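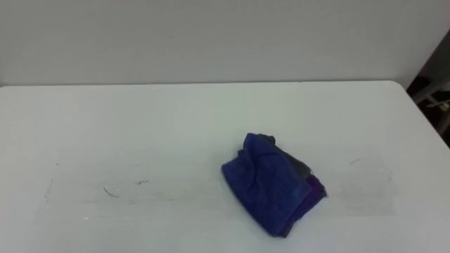 4.2 Free votes and the cost of dissent

The preceding section treated party discipline as a fixed feature of the chamber. In practice, leaders choose when to apply it. A free vote, in which members are released from the instruction of the party whip, is the clearest case of that choice, and it creates a problem for any measure of unity that relies on the voting record alone. Members who divide on a free vote have not rebelled, although a simple count of split votes will record them as if they had.

We follow Duangkaew in separating declared free votes from what she calls tacit release, where no formal statement is made but the whips take no action against those who depart from the party line. The first kind can be identified from party notices. The second must be inferred from interviews and from the later careers of the members concerned. The Batthorpe assembly is well suited to this purpose. Its two main groups publish their voting instructions, and its members serve fixed terms, so that the threat of an early election does not shape their conduct.

The sample consists of 40 divisions. In 20 of these both groups issued an instruction to their members. In the remaining 20 at least one group declared a free vote. Divisions on procedure were left out, as were those in which the result was settled by agreement before the debate. Interviews were held with former members and with staff from both whips' offices. All were told that their remarks would not be linked to their names.

The interviews suggest that free votes are granted for different reasons, which earlier work has tended to group together. Some concern matters of conscience, where custom in the assembly holds that no instruction should be given. Others are granted when a leader expects to lose control of the group and wishes to avoid a visible defeat. Former whips spoke openly about the second type. One described the decision as "writing down what was going to happen anyway." Another recalled that the offer of a free vote had been held back until the evening before a debate, in the hope that enough members could still be persuaded.

This has a direct bearing on how the choice is read outside the chamber. Local press coverage of the Stullier transport bill presented the free vote as a sign of weak leadership. Coverage of the later debate on burial grounds, in which the same group was divided by a similar margin, presented it as a mark of respect for private belief. The formal position of members was identical in both cases. What differed was the prior expectation that the group would hold a common view.

Figure 2. Stages at which a group may declare a free vote in the Batthorpe assembly: (a) before the bill is printed; (b) after the first group meeting; (c) on the eve of the final division. Declarations at stage (c) are treated in the analysis as strategic unless a matter of conscience was stated in the notice.

As Figure 2 indicates, timing offers a workable guide to motive, though an imperfect one. An early declaration may still be strategic if the leader foresees a split. A late one may reflect a change made to the bill itself. We therefore checked each late declaration against the minutes of the group meeting where these were available. In 5 cases the minutes had not been kept, and the division was coded from interview evidence only. Removing these cases does not alter the direction of the findings reported in Section 5.

A further difficulty arises from informal pressure. Several former members reported that a free vote had been declared while senior colleagues continued to make the leader's preference known in private. The coding scheme used by Ruangrit treats such votes as whipped. We do not adopt that rule. Private persuasion is present in nearly all divisions, and a member who resists it on a free vote faces no formal penalty. Where an interview subject described a specific threat, such as the loss of a seat on a panel, the division was marked for separate review by both coders.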